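3 min read

Pre-purchase inspection checklist: gripper and arm package, Stuvitano kitchen line
Completed Feb 13, 2020

Work through this before the order goes to Padeo. Mark each line OK, FIX or HOLD and write a comment for anything that isn't OK.

1. Quote matches parts list. FIX. Spare finger pads are on the list but missing from the quote. Ask for a corrected copy.
2. Emergency stop within reach of the operator. OK.
3. Floor anchors and base plate. HOLD. Waiting on the slab drawing from Valdebenito.
4. Finger opening suits our parts. OK in simulation. Widest part is 55 mm.
5. Clearance over counters and raised edges. HOLD. Rims and trim strips are where a finger is most likely to catch — repeat this check on the real counter before sign-off.

The simulated runs cover approach and clearance only. They say nothing on wear or noise, so items 8 and 9 stay open until the demo unit arrives.

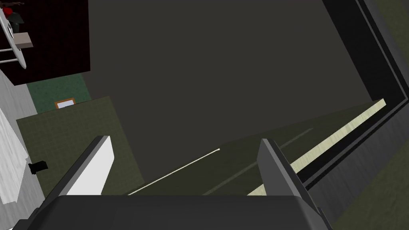

Should finger pads be budgeted as a separate line?
Put them under consumables, with one full set in the first order. The pads cost 18 dollars each, and lumping them in with the arm hides the yearly spend.

6. Guarding. FIX. Lomlow quoted 928 dollars for panels but left out the gate switch.
7. Power and air at the cell. OK. Existing drop is close enough.
8. Pad wear after 200 cycles. Not started.
9. Noise at the operator station. Not started.
10. Training days in the price. HOLD. The quote says "included" with no number — get it in writing.

No deposit is to be paid while items 3, 5 or 10 are on HOLD. Items marked FIX can be closed by email if the new quote is attached.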